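Quiénes somos
Flaster, servicio de documentación y seguimiento judicial

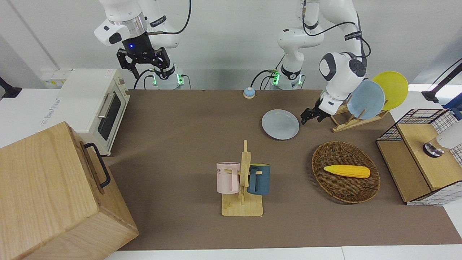 Flaster es una empresa privada dedicada a la recogida, verificación y archivo de información sobre procedimientos penales. Presta servicio a redacciones, despachos de abogados, departamentos universitarios de derecho y entidades de apoyo a víctimas. No ejerce la abogacía ni emite dictámenes.

Actividad

El trabajo se centra en causas de larga duración por delitos contra las personas, desde la apertura del juicio oral hasta la firmeza de la sentencia y su ejecución. De cada procedimiento se elabora una ficha cronológica con las resoluciones dictadas, los recursos interpuestos, los aplazamientos y el órgano que conoce de cada fase. Las fichas se redactan a partir de documentos públicos o de copias facilitadas por las partes legitimadas. Las informaciones de prensa se registran como referencia secundaria y nunca sustituyen a la resolución original.

En la actualidad el archivo consta de 367 procedimientos, entre abiertos y cerrados. Una ficha se considera cerrada a los 60 días de la firmeza, salvo que se haya solicitado indulto o revisión, en cuyo caso permanece en seguimiento.

Productos

Prilura es la base de datos de consulta. Permite buscar por tipo penal, órgano judicial, fase procesal y fecha de resolución. El acceso es por suscripción anual, con dos modalidades: consulta simple y consulta con descarga de documentos anonimizados.

Manolakis es el boletín de señalamientos. Recoge vistas, deliberaciones y plazos de recurso de los siete días siguientes. Los cambios comunicados por los juzgados después del cierre se envían en un aviso aparte, con indicación de la hora de recepción.

Dunullow es el programa de formación para periodistas de tribunales. Se imparte cada mes de febrero y abarca la estructura del proceso penal, la lectura de sentencias, el secreto de las actuaciones y la presunción de inocencia en titulares. Incluye un módulo sobre el tratamiento de las reacciones en redes sociales posteriores a un fallo.

Criterios de publicación

Los nombres de víctimas y testigos no figuran en ningún producto. Los datos de menores se suprimen en origen. La identidad del condenado se incluye solo cuando la resolución es pública y firme. Los términos «investigado», «acusado» y «condenado» se emplean según la fase procesal correspondiente. Toda ficha pasa por dos revisiones independientes antes de incorporarse a Prilura.

Rectificaciones y contacto

Las solicitudes de corrección o supresión se presentan mediante el formulario de la sección Contacto, con el número de ficha y el documento que las justifique. Mientras se tramitan, la ficha queda marcada como «en revisión». Las consultas sobre suscripciones se atienden por el mismo canal.

Última actualización de esta página: 10/09/2018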